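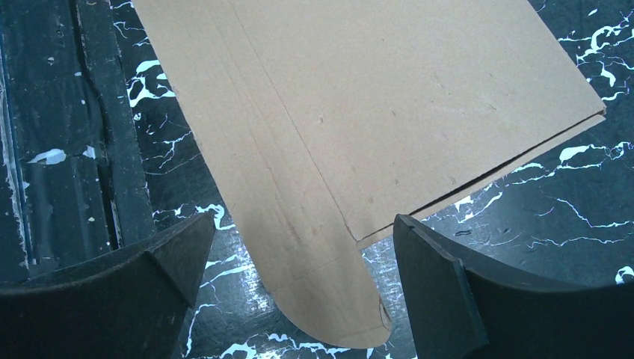
Fold every crease backward first, then forward, and the box will practically close itself. So said Bláthnaid Noonan when I showed her my pile of crumpled first tries, and I wish I'd asked her in October, before I'd ruined most of a bundle!

My project was about packing boxes that ship flat, and whether the order you fold them in changes how square they end up. I used plain brown corrugated blanks from Corrigan, the kind with a rounded tab that tucks in at the end. You get a faint score line down the sheet, a slit or two where the flaps part company, and no instructions at all (I looked on both sides).

I tried 3 folding orders. Walls first felt natural, but the narrow strip kept springing open while I fought with the tab. Flaps first was worse. Tab first, meaning I bent it along its little fold line before touching anything else, gave me the straightest corners by a mile. I folded 63 boxes in all, and Kevin Cullinane checked the corners with a square and wrote everything down, mostly without complaining.

The notch gave me the most trouble. If you push the tab in at a slant, the notch catches and the cardboard starts to peel at the edge. Going in flat and slow fixed that for me, though Kevin still likes a quick shove and got away with it more often than I'd like to admit.

I also rubbed some creases with the back of a spoon before folding. It made a cleaner line, but it took so long that I gave up after 6 boxes, so please don't read much into that part.

Next time I want to try thicker board, and I'd store the blanks lying flat. Mine leaned against a wall all winter and a few had picked up a bow, which I only noticed halfway through the corner checks.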